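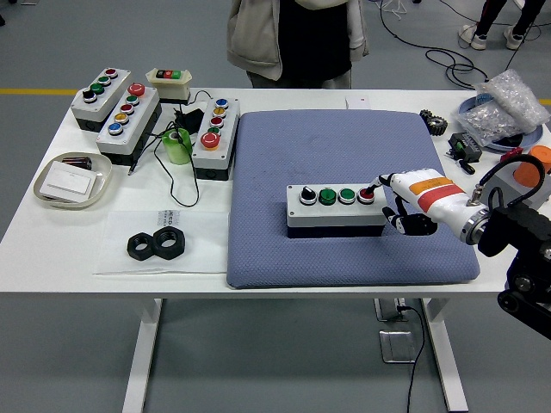

Button-pressing software is sold on its success rate, and I've stopped reading the success rate first. A figure of 900 good presses out of 1003 tells you very little until you know what was counted as a press. Did the button travel, or did the fingertip get near it and the planner tick its own box? With a setup like this one, the index finger on the red button and two green ones in the same row, a few millimetres decide whether you've stopped something or started it. So here are the checks I use in my own workshop before I believe a demo or my own code.

Wire the button to something. A cheap logger on the contacts will tell you when the circuit changed. Compare that with the time the software says it pressed. When I did this with the Plulard planner in July the two lists didn't match, and the planner was the more cheerful of the two.

Don't ask for "the red one". Colour is the first thing a vision model grabs and the first thing to go wrong under a warm lamp. Give each control a name made of box and position, and have the software say the name back before the arm moves. Kaja Sepp at Binthorpe puts the names on strips of masking tape as well, for the humans.

Move the box between runs. Turn it a bit, slide it a bit. If the program only works with the box where it was taught, you have a recorded movement and should pay recorded-movement prices.

Put it on something soft. A box that sinks when pushed shows up any controller that goes to a fixed depth and calls it done. Set a force limit as well as a depth limit, and log which of the two ended the press.

Leave the clutter out. Tape, nuts, cables, the other boxes. I used to clear the bench before a test and got lovely results that fell apart by the next morning.

Selector knobs are not buttons. Plenty of packages list both under "panel controls". Ask to see a knob turned one click and left there. Galindo's tool handles it if you set the wrist angle by hand, and I don't call that handling it.

Save the failures first. Mine keeps the last 100 runs and throws out the good ones when the disk fills. The default was the other way round, so check yours.

Change one setting at a time. Dull, I know. I changed 6 at once last winter and still can't say which of them fixed the approach speed.

Keep a real stop within reach of a real hand, on its own wiring, with no software in between. Precious Yap wrote in to ask if a stop button on the tablet would do. No.

Updated 8/31/23: logger tip reworded, dead link to the Gosstead forum removed.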